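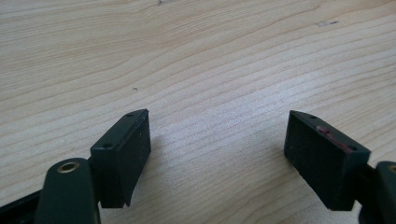
Equipment planning meeting, Idamberg site
29 Oct 2025
Notes typed up fast, corrections to the shared folder pls

1. Last minutes
Approved. Open item on the Escobar quote moved to item 3.

2. Hand-held grippers
Want 2 more for November. Lodlow price is 2920 for the pair, shipping included, good until end of month. Zollix cheaper per unit but no spare pads in the price and delivery date vague. Asked if we could print the linkage arms ourselves and just buy bushings. Maybe for the next round, no time now.
Agreed: go with Lodlow. PO to go out this week.

3. Spare finger pads and small parts
Budget line was left off the spring plan, nobody caught it. Put in up to 100 for screws and bushings. Pads seperate. Escobar quote is for a softer pad, samples not here yet. Hold untill we have them in hand.
Question wether softer is even what we want for rounded, smooth things.
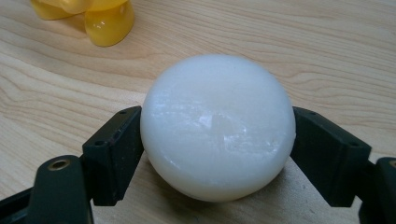
Agreed to test old pads vs Escobar samples on the same set of objects before spending anything. Same table, same people if possible. Write down slips, not just good grabs.

4. Objects for practice grabs
Current set too small. Want more shapes, mix of shiny and dull, some soft. Buy cheap, local shops fine, keep receipts. Comes out of supplies, not equipment.

5. Fixed arm
Long talk. One side wants to save for it now, other side says grippers first and look at it again in the new year. No vote. Set aside 2000 as a placeholder, can be moved back if item 2 runs over.
Need floor space and power figures before any vendor visit. Zollix offered a demo, not answered yet.

To do
- PO to Lodlow
- chase Escobar on samples
- reply to Zollix re demo
- fix the budget sheet, parts line missing

Next meeting in November, date to follow by email.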